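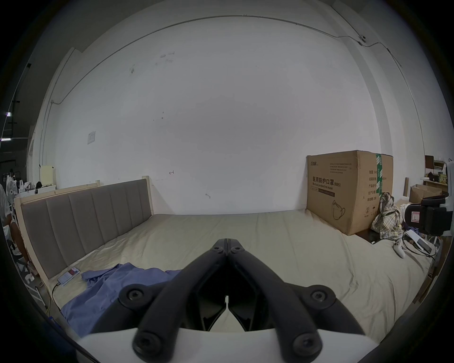

Marlina Teoh wrote to me after the last gallery went up, to say that a bed is the worst possible place to sort clothes, and that she gave it up years ago in favour of the floor. You can't lie down on a job you haven't finished, she said, and so everything ends up on the chair at bedtime and back on the mattress in the morning. I do see her point, and I laughed when I read it, but I am a bed person and I expect I always will be. My knees have opinions about floors.

So welcome to the bedroom pages of my big clear-out, which I have been putting up bit by bit for anyone who likes looking at other people's tidying (there are more of us than you'd think!). This set is all about the bed and what lands on it. I like a bed against a plain white wall for this sort of work, with a good wide stretch of sheet to spread things over and nothing busy behind to distract you. The padded grey headboard is a great favourite of mine too, with those long upright channels and the pale wood round it, though I will admit that channels collect fluff and want going over with the soft brush every so often.

Then there is the matter of boxes. A good stout cardboard box is worth keeping long after whatever came in it has been used up, and I'm always a bit sorry to see one flattened. The one against the wall is printed for N95 medical masks, and I think a box that size would swallow a winter's worth of jumpers. Hjørdis Dalen tells me she writes the new contents on a strip of paper and tapes it over the old printing – very sensible, and I have been meaning to copy her since September.

As for the shirts, I fold sleeves in first, then the bottom up to the collar, and I don't fuss over the corners. Aitana Palacios rolls hers instead and swears by it for drawers. I've tried both, and my rolls always come undone by the second morning.

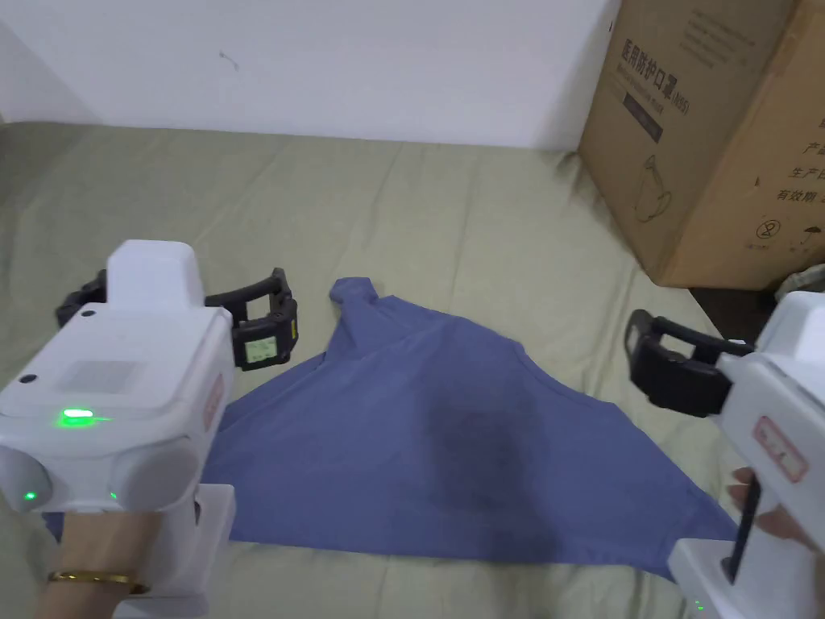 The blue T-shirt on the sage-green sheet, with the mask box behind.

I do love that green, it's so restful with a white wall. The wardrobe shelves come next, and I'll put those up on their own page once I've found homes for all the scarves.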